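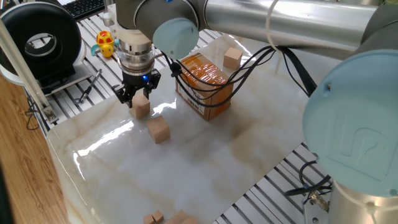

Notes on re-caulking a shower, second attempt

The silicone joint in our upstairs shower failed for the second time last April. The first replacement lasted 18 months before the bottom run let go of the tub flange. I did that one myself, so I can't blame the previous owner. What follows is a record of what I changed. Most of it is preparation, which took a full evening, against maybe twenty minutes for the caulk.

The joint in question runs along the long side of the tub, where the tile meets the flange, and then up both inside corners. The gap at the bottom is 3/16 inch at the drain end and closer to 5/16 at the other. A gap that changes width along its length is usually a sign that the tub was set level and the tile was not, or the other way around. I checked with a four-foot level. It was the tile.

Removal

Old silicone does not dissolve. The removers sold for it soften the bond enough to make scraping easier, and they need to sit longer than the label says. I used Pudivex gel, laid on thick and left overnight under plastic wrap. The label says 2 hours. At two hours the top skin had gone rubbery and the part in the joint was unchanged. By morning most of it pulled out in strips.

For the rest I used a plastic razor blade on the tub side and a steel one on the tile side. Steel on acrylic leaves scratches that show forever. On glazed ceramic it is fine if the blade is held flat. A bent dental pick from the hardware store got the residue out of the corners.

The remaining film is the part I skipped the first time. It is nearly invisible, and new silicone does not stick to it. The test is a drop of water. On bare tile the drop spreads. On silicone film it beads up and rolls. I went along the whole joint with a wet fingertip and found four places that looked clean and were still coated. Each got a second round of gel and a scrub with a white nylon pad, followed by denatured alcohol on a lint-free rag. I changed the rag often, as a dirty one moves the film from one place to another.

Drying

The first time I waited two hours after removal. This time I pulled out the caulk on a Friday night and did not open the new tube until Sunday. Water sits behind the tile edge and in the grout, and it comes back out slowly. I ran a box fan across the tub and kept the bathroom door open. A cheap pin-type moisture meter reads nonsense on tile, but pushed into the exposed edge of the backer board it at least gave me a number to compare against itself. It dropped all through Saturday and was flat by Sunday morning.

Backer rod

A sealant joint works when it is bonded on two sides and free on the third. If it also sticks to the back of the gap, it can't stretch, and it tears along one edge when the tub moves. Foam backer rod solves this for the wider section. I used 3/8 closed-cell rod, pushed in with the rounded end of a wooden spoon to a depth of 1/4 inch. At the narrow end the rod would not fit, so I left it out there and accepted the compromise. 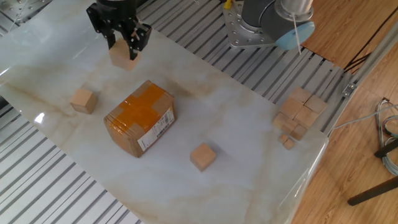 Loading the tub matters for the same reason. A tub flexes under weight, and if the joint is sealed with the tub empty, it gets pulled open every time someone takes a bath. I filled it to just under the overflow before caulking and left it full until the silicone had cured. Work from a board laid across the rims and wear socks.

Masking and tooling

I masked both sides with painter's tape, leaving a consistent 3/8 inch between the strips for the full length. Where the gap was narrower, the bead simply overlaps more of the tile. A uniform width looks straight even when the joint behind it isn't.

The sealant was Zastance 100% silicone, the neutral-cure version. Acetic-cure silicone (the one that smells like vinegar) also works on ceramic and acrylic, but it can attack some natural stone and metal trim, and we have a brass strip at one end. I cut the nozzle at a 45 degree angle to slightly less than the width of the gap and pushed the gun instead of pulling it, so that the material is driven in ahead of the tip. I did one wall at a time. The skin forms in ten minutes or less, and tooling after that point leaves ridges.

I tooled it in one pass with a silicone-tipped profile tool, no soapy water. Soap spray is popular, and Florin Preda, who tiled our downstairs bath, swears by it, but if any of it gets under an untooled section it does the same thing the old film did. The tape came off right away, pulled back at a low angle toward the joint. There was one thin spot near the left corner. I left it alone, having learned on the first job what happens when you touch up a skinned bead.

Cure

The tube says 24 hours before water exposure. I gave it three days at 68 degrees with the fan off, then drained the tub. Neutral-cure silicone needs moisture from the air, so a very dry winter room slows it down. A test bead on scrap tile, cut through with a blade on the second day, was still soft in the center.

I check the joint every few weeks by pressing along it with a thumb and looking for any movement at the tile edge. The drain end, where there is no rod, is holding so far. The vertical corners have a little pink film starting at the bottom, which wipes off with diluted bleach. The grout one course up is next, and I have a bag of Peixoto unsanded in the garage for it.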